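Subject: Re: [rustus-build] Arm misses the processor by a little, always to the same side
List: rustus-build
Sent: Thursday, 21:40

Hello all,

first, thank you for the answers. I reply to the longest one and put my comments between the lines.

> You write that the arm goes to the right place over an empty table, but
> is wrong as soon as a computer case is under it. Did you calibrate with
> the case in position, or only on the bare slats?

Only on the bare slats, and this was my first mistake. I touched 14 points with the pointer, all of them at table height. But the board in a case that lies on its side is higher than the table, so I was asking Rustus to guess a height where it had no points at all. On Monday's software the result looked good because I tested it at the same height where I had calibrated. I should have seen this myself.

I have now made a second set of points at the height of the board. The sideways error is smaller, but it did not go away.

> Second question: how is the case held? If it can slide on the table,
> all your numbers are worth nothing after the first contact.

It was not held by anything except its own weight. I believed a full desktop tower with the power supply inside is heavy enough. To check it, I put tape on the slats next to the corners of the case and ran the approach movement 20 times, without closing the gripper. After this the case was not exactly on the tape any more. It was a small distance, but a processor forgives very little. Somebody at the Nusidberg workshop proposed a stop made from two pieces of angle, screwed into the grooves of the table, and I will make this next.

> Third: which camera do you trust? Please send one view from the wrist
> and one from the outside, with the gripper low over the socket.

I trusted the wrist camera more, because it is near to the work. After looking at many views I am less sure. Both are below. It is the same setup in both, but please do not measure from one to the other, they do not belong to the same moment.
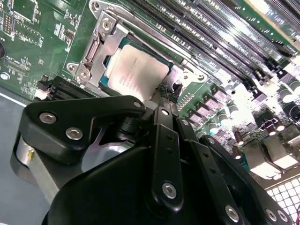
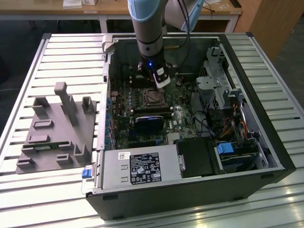 First: wrist camera, one finger close to the lower edge of the processor lid. Second: outside camera, gripper above the open socket, gray printed tray to the left of the case.

Some remarks for those who want to help with the numbers.

In the wrist view the board runs very diagonal, and the light on the right side of it is too strong. The metal frame around the socket is bright too, and this is bad for the edge detection. Hostex sometimes takes the edge of this frame for the edge of the processor. When I looked in the log, 13 of the bad detections were of this kind. I had the lamp directly over the table. I will try it from the side with a sheet of baking paper before it, which I read in an older thread of this list.

The outside view is calmer. For finding the socket it is perhaps the better one, but the arm comes from above and the gripper hides a part of what I want to see exactly when I want to see it. So my plan is now: the outside camera finds the socket while the arm is away, and the wrist camera makes only the last correction. Does anyone run it like this? I would like to know at which height you change from one camera to the other.

> Last thing: you do not say where you put the parts down. A fixture
> with known positions would help you to separate the errors.

The tray is for this. I printed it with slots and posts, so a small board can lie in it and the arm can always fetch it from the same place. The print took the whole night on the workshop machine and one wall came off the bed a little, therefore one slot is narrower than in the drawing. I corrected the drawing but I did not print it again yet. For the files, write to the list and I will put them in the shared folder. They are in the Steiner folder at the moment, this is the old name of the project, please do not be confused.

The idea of separating the errors is very good and I did not think of it. If the arm hits the slot in the tray correctly and is still wrong at the socket, then the height is guilty or the case has moved. If it is wrong at both, then it is my base calibration. I will make this test before I change anything else, also before the lamp.

One more question that nobody asked, but I think it matters. How much force do you allow when the finger touches the lid? My limit is set very low because I am afraid for the contacts in the socket, and so the arm stops often with message 101 (contact not expected) when it only touches the metal frame. I have over a page of these in the log. If I set the limit higher, they will be gone, but maybe also the socket – the boards are old and I did not pay for them, but I have only a few.

Please write also if you see something wrong in my finger linkage. I tightened the hex screws again on the wrist side and there is still a little play when I push the finger by hand. I do not know how much is normal with this type of gripper.

I can test again on Thursday next week, the table is taken by the others until then.

With friendly greetings from Nusidberg

--
To leave the list, send an empty message with the subject "leave"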